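Passwords and two-step sign-in: frequently asked questions

Staff at all Cultlow sites moved to the Lavinard password manager in November. The answers below cover the points raised most often at the help desk. They apply to work accounts only.

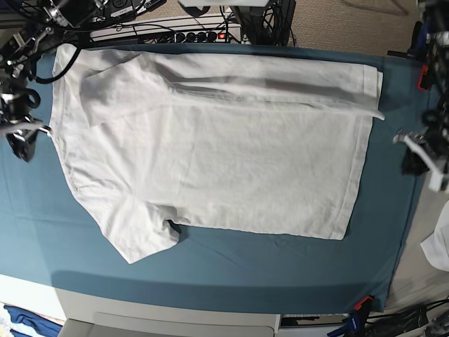

Cultlow Information Security - Accounts and Access Team

Last updated Jan 19, 2022

How long must my password be?

The main account password must have at least 14 characters. Spaces are allowed and count towards the total. There is no rule on capitals or symbols, but the system refuses any password found on the blocked list.

Do I still have to change it every 30 days?

No. Forced changes have been switched off. You will be asked to change your password if it appears in a known leak, or if the help desk resets it for you.

Can I let my browser store work passwords?

No. Browser storage is turned off on managed laptops. Existing entries can be exported to a file and imported into Lavinard under Settings, Import. Delete the file afterwards and empty the recycle bin. Imports are limited to 583 entries per file; split larger lists before you start.

What counts as a second step?

Either a code from the phone app or a hardware key. Text messages are no longer accepted for new accounts. Accounts set up under the old Parker system can use text messages until the owner next changes handset.

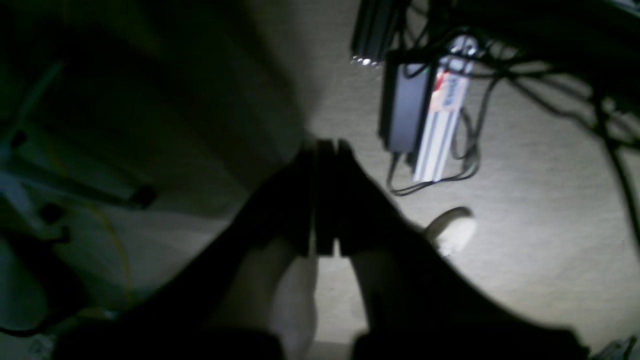 Gripper, close view

I have a new phone. How do I move the app?

Keep the old phone switched on until the new one is working. Open the app on the old handset, choose Transfer, and scan the code with the new one. The code is valid for 40 seconds. If it expires, go back one screen and choose Transfer again. If the old phone has been wiped, call extension 221.

What if I lose my hardware key?

Report it on the same extension, at any hour. The key is removed from your account while you are on the line, and you are given a single-use code. Replacement keys are issued from the Mbwambo building reception on production of a staff pass.
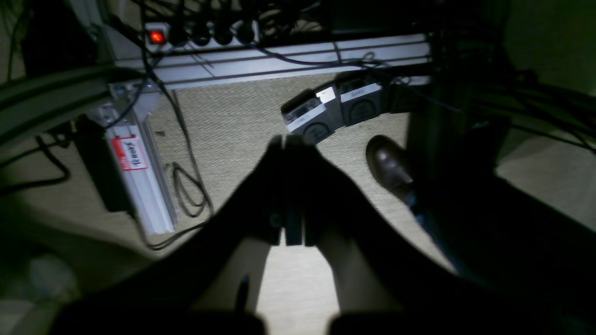
Keys should be stored away from the laptop they unlock. A key left in the USB port gives no protection if the laptop is stolen, and a loose one is easily mislaid. Small dark items do not show up well on the floor - the stick-like object on the beige carpet in the photo could be a pen or the end of a cable, and a black key would be no easier to identify. Attach the key to a lanyard or a key ring, and register a spare under Settings, Devices.

Can I share a login with a colleague?

Not by passing on the password. Use a shared vault, which records each time an entry is opened. Requests for a new vault need the approval of your line manager and must name an owner.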